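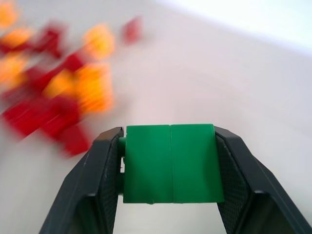
Green block with the center seam, side peg at left

Ticket: Green block, peg side won't seat
Product: Sqalli building blocks, Tileswood set
Opened by: Itsuki Onishi
Status: Solved

Wednesday, first message

Hi! I love this set and I've been building with it most evenings, so please read this as a fan asking for help. One green block has me stumped. It has a seam down the middle of the wide face and a small round peg on the side. When I push the peg into the block next to it, it goes most of the way and then stops. There's a sliver of daylight left, and the whole row leans.

I've tried it in 11 different neighbors, same result every time. The other green blocks go in beautifully with that great little snap.

Reply from Trarnular parts desk

Thanks for writing, and what a fun build this sounds like! A few things to check:

1. Run a fingernail along the bottom corners of the block. Are there any little bumps?
2. Look into the gap beside the peg for crumbs of plastic.
3. Does the seam open at all when you squeeze the block? It should stay shut.

Please don't sand the peg yet. It's easy to take off too much, and then the block will wobble for good.

Itsuki Onishi

OK, went through the list.

1. Yes! Small bumps at the lower corners. I'd taken them for part of the pattern.
2. There are tiny pale bits next to the peg. I got two out with a dry toothbrush, and the rest are stubborn.
3. Seam stays shut, no movement at all.

The faint ridges across the face are the same as on my other green ones, so I'm guessing those are fine? I rather like them, they catch the light.

Reply from Trarnular parts desk

Ridges are fine, leave them alone. The bumps are what I'd go after. Lay a sheet of 200 grit paper on a flat table, hold the block upright and draw it toward you 3 times, light pressure. Brush it off and try again. For the bits by the peg, a wooden toothpick works better than a brush – go in from the bottom and push up.

Itsuki Onishi

It snapped in! Three strokes, toothpick, brush, click. The row is dead straight now and I've already added the next level on top. So happy with this.

One small thing for your notes: the toothpick tip broke off the first time, so I cut it at a slant and that went in much easier.

Reply from Trarnular parts desk

Wonderful news! The slanted toothpick is going in our help page. I'm closing the ticket, but a reply will open it again if the fit changes.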